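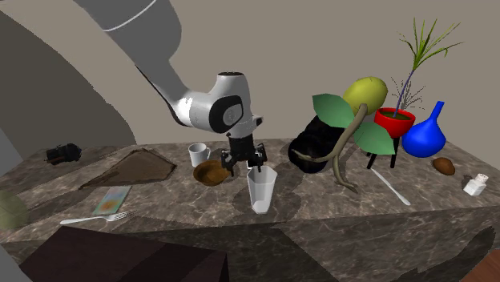

Pregrasp above the cup, fingers open, full clutter layout on the marble counter.

Tuesday, July. Ferano sim, cup pick, wrist camera segmentation

Picking up from the failed batch. 300 episodes queued overnight with the Kament planner, all on the marble counter, clutter unchanged, cup pose jittered. Planner side looks clean. No IK failures, no collision aborts. The approach into the pregrasp pose is repeatable and clears the plant and the mug with the margin set in the config. Whatever is wrong happens between pregrasp and close.

Went through the logs in order of final lateral error. The bad episodes share a sign: the commanded grasp center is displaced from the true cup center in the same direction as the shadow. Ground truth pose from Ferano against the estimated centroid gives a median offset of 6 mm on the bad ones. The fingers have enough opening to absorb part of that, and then one of them comes down on the rim.

Dumped the wrist camera frames at the point where the estimator latches.

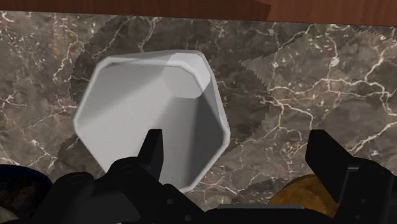
Wrist camera view. Note the saw-toothed boundary of the dark patch beside the rim.

The mask comes back larger than the rim outline. It takes in the cup, which is easy, and then runs out into the darker marble to the right. The veins carry on through the patch but dimmer, so the contrast inside it is low and the network treats the patch as one region. The jagged border gives it a crisp edge to stop at. In the training renders (old Ferano lighting preset, filtered shadows) that edge was soft and the mask didn't go there.

Checked the shadow settings. The filter was switched off in the scene file when we moved to the new render config, and the map resolution was left at the low default. Nothing in the changelog for it. I had assumed the scene file inherited from the base preset. It does not if the lighting block is present at all, even when empty.

Second problem, smaller. The estimator takes the centroid of the mask and projects it onto the counter plane. From a near-vertical view the bottom of the cup sits offset from the opening toward the upper right, so rim center and base center are different pixels. Projecting a rim point onto the counter plane gives a bias of its own, even with a perfect mask. Should intersect with the rim height. The value is already in the asset metadata and the Hubmann wrapper never reads it.

Third, the left finger overlaps the opening in this view. The self mask removes gripper pixels before the centroid is computed, so the lower part of the cup is missing and the centroid gets pulled up. Fitting an ellipse to the visible rim arc would be less sensitive. Centroid stays as the fallback.

Changes made today:
- shadow filter on, lighting block removed from the scene file
- projection plane moved to rim height
- rim fit in place of centroid, on a branch, off by default

Rescored the 1,082 saved wrist frames offline with the second and third changes only, old shadows. The constant part of the error drops out. The shadow leak remains, as expected. Re-rendering the same poses with filtering on is running now.

Not settled: whether to leave hard shadows in as an augmentation. The real counter has a lamp that throws a fairly hard edge, so retraining with both seems right. Wimier wants the perception weights frozen before the next export, which leaves the preset fix only. Retrain goes on a separate tag.

To do
- assert in the loader when a lighting block is present and empty
- log the self mask area per frame
- latch rate is 30 Hz, camera is slower, check for stale frames being fused
- rerun the batch with the same seeds

Last updated: Tuesday, 17:40

Comments

planning desk: Same seeds won't give the same episodes if you switch branches. The jitter sampler is called after the estimator init, and the rim fit draws from the same generator. Split the generators first.

Reply: Confirmed, it does. Split and restarted the batch.

sim desk: The empty lighting block is written by the exporter. Removing it by hand lasts until the next export. I can make the exporter skip it, needs a version bump.

perception: How does the rim fit behave with the faceted rim? The corners on the left side are quite visible in the wrist frame and could pull the fit when only a short arc survives the self mask.

Reply: Residual is up to a couple of pixels on the short arcs. Gating on arc length for now, below that it falls back to centroid.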